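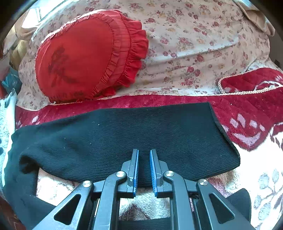
Estíbaliz Bravo

Fri 28 July

Open day at Bollport. Doors at ten, first group a bit late because of the parking.

Ran the hand-held gripper on textiles as planned. Black ribbed knit laid over the red velvet blanket, the floral bedspread behind, both red cushions left in. Hubert Gisler wanted a plain table. I said no — visitors should see the kind of clutter we collect in.

Dark knit is still the awkward one. Fingers are dark grey, so from the back row people could only follow the blue pads. One man from Suro asked why we don't use white cloth for demos. Fair point, will bring some in December.

Let visitors try it themselves after the second talk. Most squeeze too hard and come in flat. Coming in from above a fold works better, told them so, they did it their own way anyway. A girl of maybe ten picked up the hem first go.

Linkage arms have scuffs and light scratches. Cosmetic, leaving them. Check the pivots before the next session, I thought I felt play on one side but couldn't repeat it.

Episode count for the cloth set stood at 658 this morning. Target is 1,000 before we hand over to Achari. Nothing from the visitors goes in — no consent forms.

To do: lint roller, longer extension cord, ask Hubert where the Usturia handouts went.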